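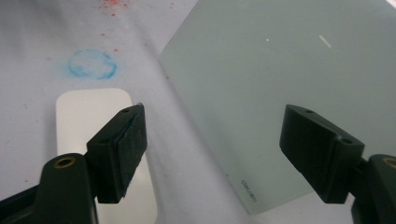 Red speckling and a blue ring on a pale work surface, with a white round-cornered piece and a translucent green-gray panel. Workton Studios, Room 309.

Surfaces in Use: The Color Rooms at Workton

5 min read

The color rooms at Workton Studios are open to enrolled members throughout the year and are used for ink mixing, stencil work, hand printing and the preparation of paper. This page concerns the surfaces on which that work is done. It forms part of the Ngui Gallery, the section of the Workton site given to the studios and their furnishings, and was last revised on May 26, 2024.

The text was prepared by Dimas Liem, Studio Manager, with additions by Bayu Oei, who is responsible for the instruction of new members in Room 309.

Speckling

Fine red specks of this kind are familiar to anyone who has worked with a stiff brush or a spatter screen. In the view at the head of the page they gather closely along the top and thin out into a loose trail, with a few pinkish marks farther off. Members are taught to read such a trail before wiping it, as it often shows how far color may have traveled toward stored paper.

Dry pigment is to be lifted with a soft brush and a folded sheet before any water is applied. A wet cloth used too early spreads red pigment into a pink film that can take several washings to remove.

The ring

A blue ring is among the most common marks on a studio table. It may be left by the foot of a cup or by a drop of thinned ink, and the two are hard to tell apart once the edge has blurred. The ring seen here is uneven and turquoise in tone, darker along its lower and right sides and paler within.

Saucers are provided for all mixing cups. Members who prefer to work without a saucer should place a square of blotting paper under the cup and replace it when it has taken up color. Blotting paper is held in the second drawer of the supply cabinet, and the last person to open a packet is asked to enter it on the supply sheet.

Small pieces

Small white pieces left on a pale surface are easily overlooked when a table is cleared. Cards, tiles and eraser blocks should be gathered first and placed in the shallow tray at the end of the bench. Pieces bearing color on one face are stored with that face upward.

The studio keeps a stock of 100 test tiles for members' use. Tiles may be marked in pencil on the back with initials and the name of the mixture. They may not be taken home, although a member completing a long project can ask for a set to be held aside until the work is finished.

Translucent panels

Frosted panels are used in the color rooms for mixing, for tracing and as a temporary cover over paper. The green-gray tint and matte finish visible in the large panel above are restful to the eye, but a tinted panel alters the appearance of any color laid over it. Final color checks should always be made on white paper under the overhead lamps.

Panels are carried upright and with both hands. They are washed flat in the long sink, rinsed on both faces and left in the rack to dry. Scouring powder and metal scrapers are not permitted on any frosted surface. Ink that has dried hard may be softened under a damp cloth for ten minutes and then eased away with a plastic card.

A chipped panel is to be withdrawn at once. It should be wrapped in newspaper, labeled and handed in at the desk. Members are not charged for ordinary breakage.

Paper and storage

Printing paper is delivered to Workton each August and divided between the color rooms and the Clenon Reading Room, where bookbinding classes are held. The most recent delivery comprised 1000 sheets in two weights. The heavier paper is kept in the plan chest and the lighter on the open shelves.

Paper for the day's work should be taken out in small amounts and kept on a separate table from the ink. A stack that has been splashed need not be discarded. The upper sheets can be cut down for labels and color tests, and clean sheets below may be returned to the shelf after inspection.

Light

The tables receive light from above. It is soft and seldom falls evenly across the full width of a bench, a point that new members tend to notice when two samples of the same blue appear to differ. Samples for comparison should be placed side by side in the same part of the table and then exchanged.

Desk lamps may be borrowed for close work. They are numbered to match the benches and must be returned to the same bench before the room is locked.

Cleaning and retained marks

Every table is wiped at the end of a session and washed more fully once a month. The washing is done with mild soap and warm water, and the surface is dried by hand. A faint stain that remains after washing is accepted as part of the working life of the table and does not need to be reported.

This policy was adopted after some discussion. An earlier rule required all marks to be removed, and the repeated scrubbing dulled the tops of 2 benches to the point that they could no longer be used for tracing. Both were resurfaced by Grivow, the firm that maintains the studio furniture, and the present rule has been in force since that time.

Marks that are tacky to the touch, or that transfer to a clean sheet of paper, are treated differently. The table should be covered and a note left for the Studio Manager.

Visiting the rooms

Visitors may see the color rooms by arrangement when no class is in progress. Dark or washable clothing is recommended. Bags should be left in the lockers outside Room 309, and drinks are not allowed beyond the inner door.

Requests to visit, or to reproduce material from the Ngui Gallery, should be addressed in writing to Dimas Liem at Workton Studios. Questions about instruction and bench reservations are answered by Bayu Oei at the studio desk.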